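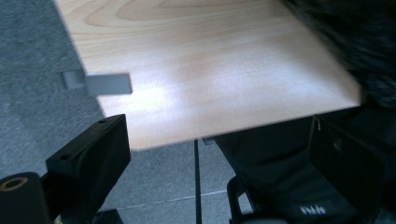 Tabletop in the study room, with the edge and part of a bracket.

Where Students Sit and Why: Use of Shared Study Tables in Kolten Hall

Student project report, October 2022

Background

Kolten Hall has two shared study areas. The ground floor room, which everyone calls the Enulow room, has large tables and opens onto the main hallway. The upstairs room, Nyanda, is smaller and has individual desks along three walls. Both are open to all students from early morning until late evening, and neither can be booked.

The starting point for this project was a complaint that comes up every spring, that there is nowhere to sit. The building office told us that by its own estimate the rooms are rarely full. Both things could be true if people avoid certain seats, or if bags and coats hold seats that are not being used. We wanted to find out which seats students pick first, how long they stay, and how often a seat is held by belongings alone.

Method

We used two methods. The first was a short survey, sent out through the Jireo student message board in April. It had six questions, and 86 students answered it. The second was a set of walk-through counts. One of us walked through both rooms at fixed times and marked each seat on a paper plan as occupied, held or free. A seat was marked as held if there were belongings at it and the person did not come back while we were in the room. We completed 135 walk-throughs before the end of term.

We did not write down names or talk to anyone during the counts. A notice on the door of each room explained what we were doing and gave an email address for questions.

Results

The seats at the ends of the large tables filled first in almost every count. Seats in the middle of a long side filled last, and many stayed free even when students were sitting on the floor in the hallway outside.
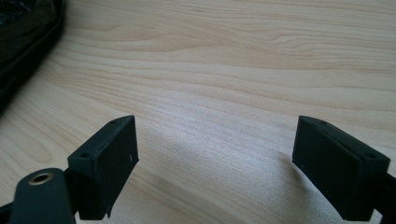

In the survey, the most common reason for avoiding a middle seat was having to ask other people to move in order to get out again. The second was a lack of space to spread out papers. Noise came third, which surprised us, as we had expected it to be first.

Held seats were more common in the Enulow room than in Nyanda. They peaked around lunch, when people left their things and went to eat. Several survey answers said that students did not mind this for a short break but thought an hour was too long. Nobody who answered said they had ever moved another person's belongings to sit down.

Length of stay was harder to measure. Our plans only show whether a seat was in use, so two different people using the same seat would look like one long stay. We have left those numbers out of this report.

Problems with the data

The survey was answered by students who read the message board, and they may not be typical. Two of us also use the Enulow room ourselves, so our own habits were part of what was being counted. The first week of counts used a plan with one table drawn in the wrong place - we corrected it afterward, but a few seats from that week could not be matched and were dropped.

Suggestions

We think the building office could try turning two of the large tables so that both long sides can be reached from an aisle. This would cost nothing and could be reversed over a weekend. We also suggest a small sign asking people to take their things with them if they will be gone for more than half an hour.

A set of hooks or open shelves near the door would help with coats in winter. We asked the office about this, and they said any spending over $200 has to go into the next yearly budget. The request form is attached to the printed copy of this report, along with the blank seat plan and the survey questions.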